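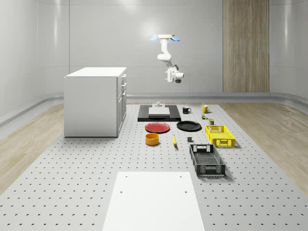
Can a robot arm put away dishes yet, or is it still all demos?

Asked Jul 5, 2025 in Home Automation

I help run a shared kitchen with 17 tenants. Dishes pile up on the counter and in the sink and the same few people end up dealing with them. I have a small budget and I was wondering if a ceiling-mounted arm could do even part of the job. I don't need it to wash anything. I only want it to take plates, bowls and mugs off a counter and sort them into baskets or a drawer.

The picture is the kind of setup I mean, from a simulator. There are two plates, a bowl, two mugs and a couple of baskets, with a drawer cabinet on the left. If software can handle that, how far is it from a real kitchen? I looked at the Vevia and the Grenach kits and neither page says what happens when dishes are stacked or dirty.

3 answers

Answer 1 (accepted)

Partly, and with a lot of setup.

I work on a packing line where we use arms every day, and I have tried the household type of task on our spare one after hours. Picking up a mug that stands by itself is fine. Flat plates are the hard part. A plate lying on a table gives the fingers very little to hold, so the arm has to tip it up from the rim or drag it to an edge first. We got our plates up 70 times out of 80 once we had tuned everything for that one plate. With a different plate we had to start over.

Your layout has the items spread out with space between them. Tenants won't leave them like that. Stacked bowls, a fork inside a mug, a wet glass, all of these will stop it.

Drawers can be done if the handles stick out and the cabinet never moves. Small handles are slow. I would skip the drawers and have it drop things in an open basket.

Also check the mount. A ceiling arm keeps the counter clear but the ceiling has to be stiff, and ours shook until we bolted it to a beam. You will need some way to keep people out of its reach while it moves. In a shared kitchen that alone might end the project.

If you still want to try, do it in simulation first. It costs nothing but time and you can add your own clutter. Expect the real arm to do worse than the simulated one.

Comment: Thanks. The part about keeping people out is a problem, the counter is in the walkway. Would it be any safer to run it only at night?

Comment: Safer, yes. You still need a stop button and something that detects a person walking in.

Answer 2

Get a second dishwasher. One for clean, one for dirty, and no one has to put anything away. Costs a lot less than an arm.

Answer 3

We had an Ongart arm on trial in October at the community center, for clearing trays. It ran for 304 cycles before we sent it back. It was slow but it didn't break much. Most of the stops were from cups that had been knocked over. Cernudley was supposed to have a cheaper one coming but I haven't seen a price for it. Does anyone know if it's out?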